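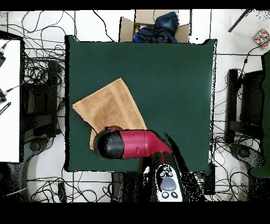

Gittins Community Help – Laundry and Linens Group

Bath towels smell sour as soon as they get damp

Dorothy Bloxham
Posted in Washing and Drying

My bath towels come out of the dryer smelling fine. I fold them, put them in the hall closet, and they still smell fine when I take one out. Then somebody uses it after a shower and within a few minutes it has a sour smell, like a dishrag that was left in the sink. It is worst on the older cotton ones, but a set I bought in March has started doing it too.

We moved to Drindby last year and the water here is hard. The washer is a front loader that came with the house. I wash towels on warm with liquid detergent and fabric softener, and I fill the cap to the top line because the loads are big. I have tried adding more detergent and it made no difference. I have also tried scent beads, which just gave me towels that smell like flowers and then like a dishrag.

Do I need to throw these out and start over? I would like to keep them if there is a way. Please don't suggest line drying outside, as our building rules don't allow it.
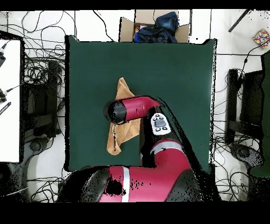
Tan cloth on a dark green mat

Catrin Hopkin
Reply marked helpful

Don't throw them out. What you describe is nearly always buildup. Detergent, softener, body oil and minerals from the water stay in the loops of the towel, and bacteria live in that layer. When the towel is dry you don't smell it. When it gets damp you do. More detergent adds to the layer.

I had the same trouble in an apartment on the Sturnau side of town, which has the same kind of water. Here is what I did.

First, stop using the softener on towels. It coats the cotton, so the towel holds less water and takes longer to dry on the hook. The same goes for the scent beads.

Then do a strip wash. Run the towels by themselves on the hottest cycle with no detergent and 2 cups of plain white vinegar in the drum. When that finishes, run them again on hot with half a cup of baking soda and nothing else. Do not put the vinegar and baking soda in together, they cancel each other out. Never use vinegar in the same load as bleach. That makes a dangerous gas.

Check how hot your water is at the tap closest to the washer. Ours came in lukewarm because the pipe run was long, and the "hot" cycle was hot in name only. Run the tap until it is hot before you start the machine. Some front loaders have a sanitize setting that heats the water inside the drum. If yours does, use it for this. Mine goes well over 130 degrees and it made the biggest difference of anything I tried. Look at the care tag first, especially on dark colors.

After that, cut your detergent down to 2 tablespoons for a full load. With hard water you may need a little more, or you can add some washing soda. If you still see suds in the rinse, you are using too much.

Last thing is the machine. Pull back the rubber gasket on the door and wipe underneath it. If it is gray and slimy in there, the smell is being put back on your towels every week. Clean out the drain filter as well – it is usually behind a small panel at the bottom front – and have a shallow pan ready because water will come out. Leave the door open between loads.

It took me more than one round on the oldest towels. A couple of them never came right and I cut those up for floor rags.

vodarier_lane

just use bleach. whites only obviously. works every time for me

pk_tenantsrow

Agree with most of what Catrin wrote, but I would go easy on the vinegar. Once in a while is fine. I used it in every load for a winter and the rubber door seal got tacky and started to leak, and the repair person blamed the vinegar. I can't prove it was that. I use citric acid from the canning aisle now, a couple of spoonfuls in the drum.

Also look at where the towels hang. We had ours doubled over on a ring next to the shower and they were still damp the next morning. I put up a wide bar and now each one hangs flat. Run the bathroom fan for a while after the last shower. If you don't have a fan, leave the door open.

For what it's worth, I also switched to thinner towels. The hotel style ones were 16 dollars each and never dried all the way through, even in the dryer on high.

Dorothy Bloxham

Thank you both. I checked under the gasket and it was bad. There was a child's sock in there as well. I am cleaning that tonight and will do the hot washes on Sunday when I have the laundry room to myself. The tag on the newer set says warm only, so I will try the baking soda wash on those first and see how they do.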